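Practice Kitchens for Two-Armed Robots

Odard sells a kitchen that exists only in software. The package, called Pludent, lets a team rehearse table clearing and food handling with a simulated two-armed robot before any hardware is bought. A single-seat license costs $525 a year, and the standard library has 148 household objects.

I ran it through September on an office desktop in Cevville. Setup took one morning. The room I used most has brick walls, a granite-look counter and a wooden dining table with a roast and a yellow-handled knife on it.
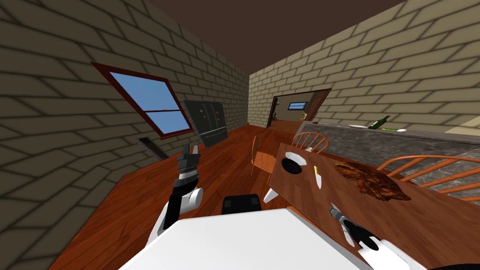
Dorin Lungu
Contributing Editor, Automation

The roast is a good test. It has no flat sides, and a parallel gripper that closes in the wrong place will push it across the table. Pludent logs each contact, so a failed grasp can be replayed and the approach angle changed. I ran 285 attempts in my first week and spent most of them on the roast and the knife.

Camera views can be switched while a task runs, including one close to the gripper. I found it hard to read at first.
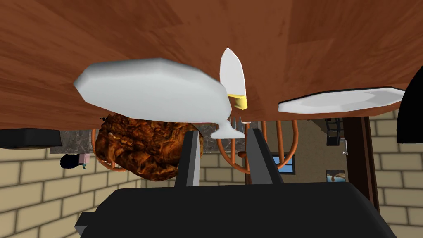
Radu Preda, who handles support at Bratu, the reseller, told me most new users have the same trouble and suggested keeping the room view open in a second window. That helped. The manual gives the subject one paragraph.

My main complaint is the price of extra rooms, at $148 each. Exporting logs is also slow. For a small lab choosing between arms, the base license is enough to start with.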